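Brinden Notes
Home | Essays | Archive | About

Count the Failures Too
By Florence Grewal, December

Most teams that collect demonstrations for a learning system report one number: how many they have. I think it is the least useful number they could report.

Last spring our group at Koech recorded 106 demonstrations of a two-arm table task. Mercy Athumani reviewed them and marked 17 as failed. The usual practice is to delete those and train on the rest. She kept them, labeled, and I have come to agree with her.

A deleted failure takes its starting conditions with it. If the operator struggles whenever an object lies near the table edge, deletion thins out the edge cases – and the final set looks cleaner than the task is. The policy then meets those positions with almost no examples behind it.

Labeling costs around 2 minutes per episode. That is cheap next to recording it again. 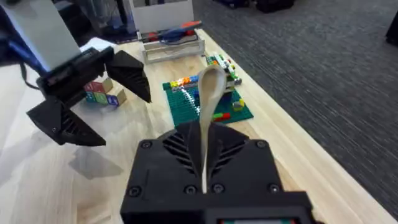 The same argument applies to clutter. Some operators clear the table before they record, and the data loses the very objects that will later block a wrist camera's view. I would leave them where they are and write down the layout – a line of text per session is enough. A set that admits its bad episodes and its crowded tables can be audited by someone who was absent when it was made.

Contact: Brinden Notes editorial desk | © Brinden | Back to top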